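Friday, late

My tea has gone cold twice while I've been trying to get this down, so I'll just write it as it comes. Etornam Alhassan came by this morning to go over the bench rules with me, and we ended up talking until lunch, which I needed more than I knew. I've been at Zolholm since December and I still feel like the new one whenever the subject of safety comes up.

The old rule sheet ran to 29 points. Etornam wanted 30 (she always wants one more, bless her) and her addition is a good one: before anybody reaches over the table, both arms are stopped and you say so out loud, even if you think you're alone. I used to feel silly talking to an empty room. I've gotten over it, mostly.

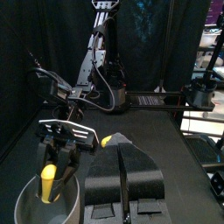 We went back and forth over cables for ages. I like them with plenty of slack and she likes them tied down, and Vsevolod Maksymiv, when we called him over, said that the rule should be to run the arm through its full reach slowly and watch the cable the whole way, and then tie it wherever it wants to be tied. So that went in, almost word for word. He also asked us to write down who is allowed to change the speed limit, and I'm embarrassed to say we had never put a name to it. It's me now, apparently!

Still to do: the part about tools and cups and where they belong at the start of a run. Plata has its own version, much stricter than ours, and I'd like to borrow a copy before I write a word. I also want to ask Pylypenko about the stop button checks, if I can ever catch them on the phone.

Home by seven, soup, feet up. I must print the new sheet on Monday.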